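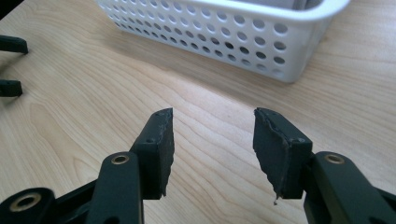
Cataloging Assistant, Out-of-Print and Secondhand Books
Becerra Books, Grenport

Becerra Books is hiring a part-time cataloging assistant for its mail-order stock. We carry used reference works, government reports, church history and older science textbooks. The Skeretov collection, 1395 titles bought this spring, needs to be listed before our fall catalog goes out.

The work:
Record author, title, publisher, year and language for each book
Note condition, missing plates and library stamps
Check for duplicate entries and later editions
Write a one- or two-line summary where the title is unclear

You should type accurately and be able to read a title page in at least one language besides English. French or German is most useful. Experience with library records is a plus. Boxes can be heavy.

Hours are 20 a week, Monday through Thursday. The position runs for 6 months and pays $2000 a month.

Send a resume and two sample entries for books you own to Xóchitl Valdovinos, Becerra Books, Clunitz Building, Grenport. Questions about the collection go to Uliana Symonenko at the same address. Applications close at the end of July.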